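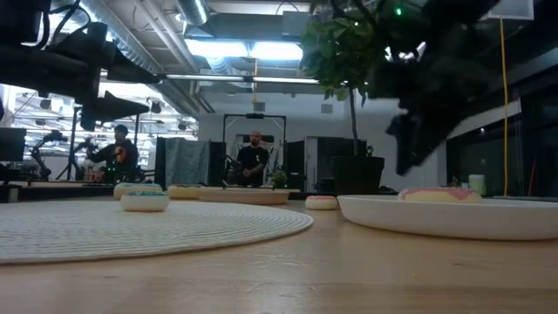 Toy donuts, a woven placemat and a shallow plate on a wooden table

Donut (motor sport)

A donut is a driving manoeuvre in which a car is spun in a tight circle on its own front or rear end, leaving a ring of rubber on the track. It is one of the best-loved ways of marking a race win, and few sights in touring car racing bring a grandstand to its feet so quickly. The name comes from the shape of the mark left behind.

Technique
In a rear-wheel-drive car the driver turns the steering to full lock, picks first gear and applies enough power to make the rear wheels lose grip. The nose stays almost still while the tail swings round it. Once the spin has settled, the throttle alone keeps it going, and a really skilled driver can hold the circle so neatly that each lap of rubber falls on top of the last!

Front-wheel-drive cars, which are common in touring car racing, are usually spun in reverse. The driven wheels then do the same job from the other end of the car, and the effect is every bit as lively. Four-wheel-drive cars are the hardest of all, as all four tyres want to pull the car forwards out of the circle.

Strain on the car
Tyres suffer most, and a set that has just done a full race may not last long. Heat is the other worry - the car is barely moving, so little air reaches the radiator. Many teams ask their drivers to stop after 2 or 3 turns, a request that is not always heard over the cheering.

In club racing
The Dilside Saloon Trophy, a club series for production saloons, is well known for its donuts. The custom began in 2000, when Hywel Landeg won the final round at Favham in a Dateo-backed hatchback and spun it in front of the main bank until the marshals waved him in. His great rival Laurier Landry answered at the next season's opener, in reverse, to huge applause.

The club later set aside a paved area at Favham, 50 metres across, where the winner may perform after the Saturday final. Donuts on the circuit itself are still punished with a fine. A similar area was laid at Tolentino, the series' only overseas round.

See also
Burnout
Drifting
Handbrake turn
Victory lap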